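**Wulow build club, fruit sorting task, June**

**ternex_pad:** 300 demos recorded, two grippers, fruit on and around a plate. Should we move to ribbed pads on both tools for Prurnesthorpe?

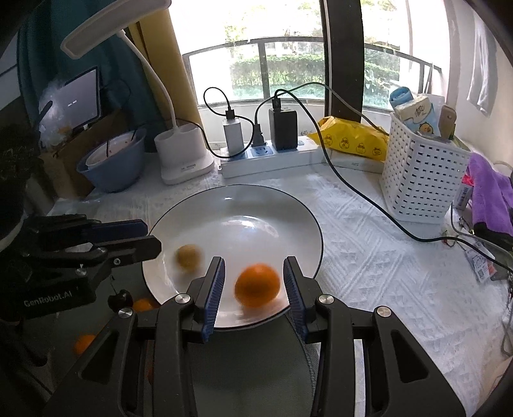
*Orange-coloured fruit between the pads, second gripper at the left rim.*

**softic11:** No. Change the pads now and the 300 no longer match the hardware.

**ternex_pad:** Smooth ones slip on the cherry.

**gearlash:** Disagree with both. Close slower first, then log 11 more runs and compare.

**softic11:** Fine by me. Same plate, please.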